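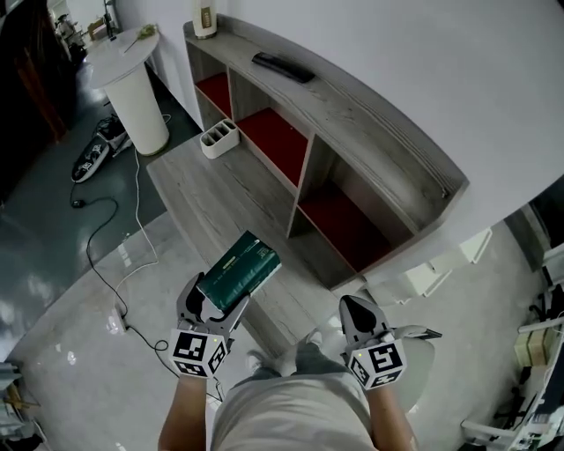

Chapter 7
Demonstration Work and the Changing Job

When a warehouse or records office automates a handling task, the first jobs to change are usually those of the people who already do the handling. At Skelletberg, a document storage firm, shelving clerks spent part of each shift picking up books and small items with hand-held grippers while their movements were recorded. The firm collected 2,834 demonstrations in this way before any machine was placed on the floor.

The work differs from ordinary shelving in several respects. A gripper with two fingers cannot feel the weight of a book or shift it within the palm. The operator must choose one grasp and keep it until the item is set down. Daiane Mendonça, a shift lead at the site, reported that experienced clerks were slower than new hires in their first 50 attempts, as they had to set aside habits built over years.

Pay raised a separate problem. Skelletberg had paid clerks by items shelved, and a recorded demonstration took longer than a normal placement. From May the firm moved 37 clerks to an hourly rate — a change the clerks had asked for in earlier talks and been refused.

Section 7.1 defines demonstration work and separates it from testing and supervision. Section 7.2 covers task rates, rest periods and strain on the wrist and forearm. Section 7.3 takes up the question of who owns the recordings, using the agreement drafted by Adalberto Lacerda and Kyriaki Mitsotakis-Vlachou. Readers should review the terms for job grading in Chapter 4 before going on.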